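Relatório de progresso - Projeto Ramuvell
Quarto de demonstração: mobiliário, têxteis e circuito da roupa
Período de referência: abril a setembro de 2026
Entidade executora: Wurnano
Destinatário: Fundo Heitmann

1. Estado geral

A montagem do quarto de demonstração está concluída e o espaço encontra-se em utilização. O presente relatório cobre a instalação do mobiliário, a definição dos pontos de apoio para a recolha de roupa e a despesa associada. As tarefas de iluminação transitam para o período seguinte, conforme acordado na revisão do plano.

2. Mobiliário e têxteis

O conjunto de madeira clara foi fornecido pela Flasto e inclui cama com cabeceira e duas mesas de cabeceira do mesmo modelo, com duas gavetas cada. Uma das mesas permanece encostada à parede, para lá dos pés da cama. A outra foi colocada no centro do quarto e serve de apoio ao cesto durante os exercícios de recolha. A cama mantém-se feita com roupa branca e saia bege. O pavimento é de alcatifa cinzenta às riscas, sem alterações face ao previsto.
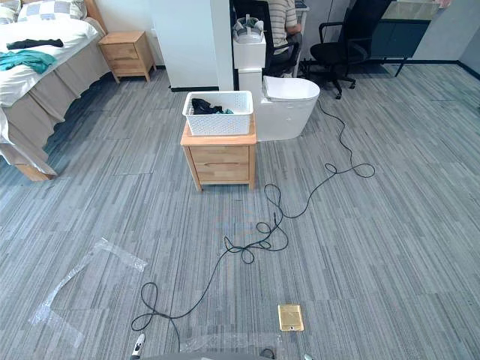 Figura 1. Cama com duas peças de roupa sobre a colcha branca e cesto pousado na mesa de cabeceira central.

A divisória branca com rodapé preto separa a zona de dormir da zona de trabalho. A solução foi mantida após a revisão de abril, na qual se ponderou uma cortina. O custo da cortina era inferior, mas a fixação ao teto exigia autorização do proprietário do edifício.

3. Circuito da roupa

O exercício de base consiste em retirar as peças da cama, colocá-las num cesto de plástico branco e transferir o cesto para um ponto de apoio. Foram realizadas 300 repetições no período, em sessões de 24. A última sessão ficou incompleta e será retomada no início do próximo período.

Utilizam-se peças escuras e peças em tom azul-petróleo, escolhidas pelo contraste com a roupa de cama. As peças são colocadas sem dobrar. A dobragem constitui uma tarefa autónoma e não entra nesta contagem.

Foram definidos 2 pontos de apoio para o cesto: a mesa de cabeceira central e uma cadeira de madeira clara.

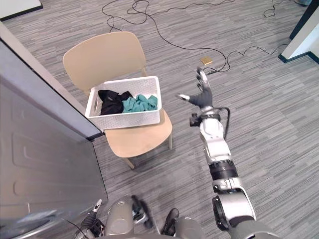 A cadeira foi acrescentada ao plano depois das primeiras sessões, para introduzir uma superfície de apoio diferente do tampo da mesa. O procedimento escrito indica agora a posição de partida do cesto em cada exercício - na versão anterior essa indicação era omissa e obrigou a anular 21 registos. Os registos anulados não estão incluídos no total apresentado.

4. Despesa e pendências

A despesa com mobiliário ficou dentro da rubrica aprovada. Falta receber da Flasto a fatura retificada relativa à cadeira. A lista de têxteis de substituição será enviada em anexo ao próximo relatório, com a proposta de calendário para os exercícios de dobragem.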